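Accueil > Nous rejoindre > Offres en cours > Réceptionniste de fin de semaine

Réceptionniste de fin de semaine (h/f), centre sportif Kovusport

Kovusport exploite une salle d'escalade, deux courts de squash et un bassin de 21 mètres à la sortie est de Lekedcombe, derrière l'ancienne halle Pretorius. Le centre compte 545 abonnés à l'année, plus les scolaires en semaine. Nous recrutons une personne pour l'accueil du samedi et du dimanche, à temps partiel, à partir d'octobre.

Le poste

Vous ouvrez le centre à 7 h 30 et vous tenez le comptoir jusqu'à 15 h, heure à laquelle l'équipe de l'après-midi prend le relais. Vous enregistrez les entrées, vendez les tickets à l'unité et les carnets, répondez au téléphone et tenez le planning des courts. Vous prêtez les chaussons et les baudriers et vous vérifiez leur retour. Les baudriers abîmés sont mis de côté dans le bac rouge et notés dans le cahier.

Le dimanche matin, le club de natation de Putstead occupe deux lignes d'eau de 9 h à 11 h. La liste des nageurs est à pointer à l'entrée. Le surveillant de bassin est un salarié diplômé, l'accueil ne le remplace jamais.

Profil

Aucune expérience en salle de sport n'est exigée. Il faut être majeur, à l'aise avec une caisse et capable de tenir une conversation simple en anglais. Le certificat de premiers secours est un plus. Si vous ne l'avez pas, nous payons la formation, qui a lieu sur place un mardi.

Conditions

Contrat de 15 heures par semaine, pause de trente minutes comprise. Rémunération selon la grille du centre, majoration le dimanche. Prime annuelle de 400 euros versée après douze mois de présence. Accès gratuit aux installations en dehors des heures de service. La ligne de bus s'arrête devant l'entrée, mais le premier passage du dimanche est à 8 h 05, il faut donc un autre moyen de transport ce jour-là.

Vous travaillerez avec Poonam Rawat, responsable de l'accueil, et Hendrik Matlala, chargé du matériel d'escalade. Les deux premiers week-ends se font en double.
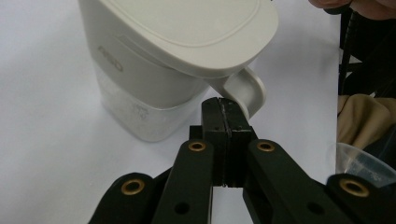 Peut-on postuler si l'on est étudiant et absent pendant les examens ?
Les étudiants sont les bienvenus. Indiquez vos dates d'examens dans la candidature, elles seront reportées au planning et un remplaçant sera prévu.

Candidature

Envoyez un CV et quelques lignes de présentation à Johannes Naidoo, ou déposez le tout au comptoir sous la référence 2135. Les entretiens durent une demi-heure et se déroulent au centre. Une réponse est donnée à chaque candidat, y compris en cas de refus.

4 partages | 2 commentaires

Contact | © Kovusport | Haut de page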